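Okay, feature flags. I have spent most of September pulling dead ones out of our checkout code and I've come out the other side loving them more than when I went in. A thread!

Some background. I work on Miranda, the ordering backend at Graltent. When I joined we had one giant config file and every change to it meant a full redeploy. Want to turn off a broken shipping option? Go make a cup of tea, come back, hope the build is green.

Callum Jardine wrote our first real flag service over a couple of long evenings. It's tiny. A table, a cache, a little page with switches on it. 500 lines, tests included, and it changed how the whole team works.

The first thing you notice is that merging gets boring, in the best way. Half-finished work goes to main behind a flag that's off, and the branch that used to live for 2 weeks and end in a horrible merge just doesn't exist any more.

Then you get greedy. We had flags inside flags. We had a flag called new_cart and another called new_cart_real. I wrote the second one. Sorry, Ruaridh.

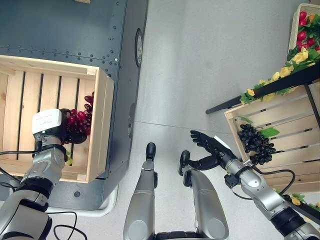 Grapes and crate.

So, cleaning up! My rule now is that every flag gets an owner and an expiry month on the day it's created. If the month passes, the build prints a big yellow warning with your name in it. Taner Gökçe wanted it to fail the build outright, and I'm slowly coming around to his way of thinking.

Also worth doing: split your flags by kind. Release flags should die young. Kill switches can live forever, but someone needs to flip them now and then to check they still work. We flipped 12 of ours on staging and 5 did nothing at all. Five! One was guarding a function that had been deleted.

Defaults matter more than I realised. If the flag service is down, what does your code do? Ours used to throw. Now each call has to pass a fallback value, right there in the line, and reviewers look for it first.

Rory Paterson asked me about percentage rollouts. Yes, do them, but hash on the customer id and the flag name together. We hashed on the id alone, so the same unlucky people in Parkelden got every single experiment first. They were very patient with us.

Testing is the bit I'm still chewing on. You can't test every combination, so we run the suite twice – once with today's production values, once with every release flag on. It catches plenty and the colour-coded diff between the two runs is lovely to look at.

Next up for me is getting the Trulex team onto the same service, if Fraser Gourlay lets me anywhere near their repo. If you've moved a second team onto a shared flag setup, please tell me how you handled naming. I'm all ears.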